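Chapter 4
Curves in the Kitchen: An Opening to Surface Geometry

2020-10-09
By the Utcombe Course Team

Run your thumb around the rim of a bowl, then down its side. You have just traveled two very different paths on one surface, and the gap between them is what this chapter is all about! A tabletop is flat whichever way you go. A soup can bends one way and stays straight the other – which explains why its label peels off as a neat rectangle. A ball bends both ways at every point, and no sheet of paper will ever wrap it without a crease.

Mapmakers have wrestled with that last fact for centuries. So have tailors, boat builders, and anyone who has tried to gift wrap a melon. By the end of the chapter you will be able to put a number on "how curved" a surface is, and you'll start seeing those numbers everywhere (fair warning!).

Glossy surfaces are a great place to begin, as shine shifts and stretches with the bend beneath it. 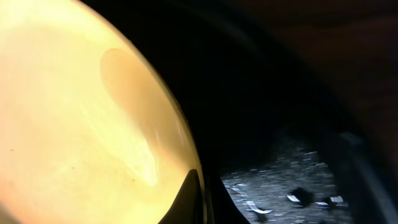 Readers of our last edition asked whether a curve has to be perfectly round to be measured. It does not, and Section 2 starts with lopsided ones.

Related items
Chapter 3: Straight Lines on a Globe
Project: Mapping Tawhiri Island
Answers to Odd-Numbered Problems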